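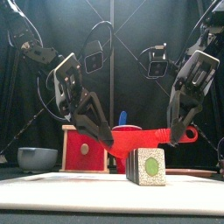
Players who spent the spring in the closed test of Flundow kept telling the studio the same thing, that the matches were wonderful and the waiting for them was not. The lead designer laughs when I bring it up over a late coffee at Plirnonen.

"Oh, we heard it, believe me! Five minutes in a lobby is a very long time when you just want to sail your little airship at someone."

Flundow is a team shooter set among drifting islands, and until last month every match needed 50 players before it could begin. The new build starts with whoever is there and lets the rest drop in from passing ships (a lovely idea, borrowed from an old board game the designer played as a kid).
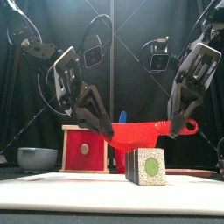

Red funnel between the grippers.

The next test opens in December with 1000 places, up from 300, and Zendetti, the publisher, has agreed to leave the servers on overnight this time.

"I was so happy I called my mother," the designer says. "She doesn't play, but she was happy too."

I ask about Rocha, the island map that fans have been begging to see again, and get a long sip of coffee and then a grin. "It's coming back. The bridge is gone, though, and I'm sorry, I know people loved that bridge."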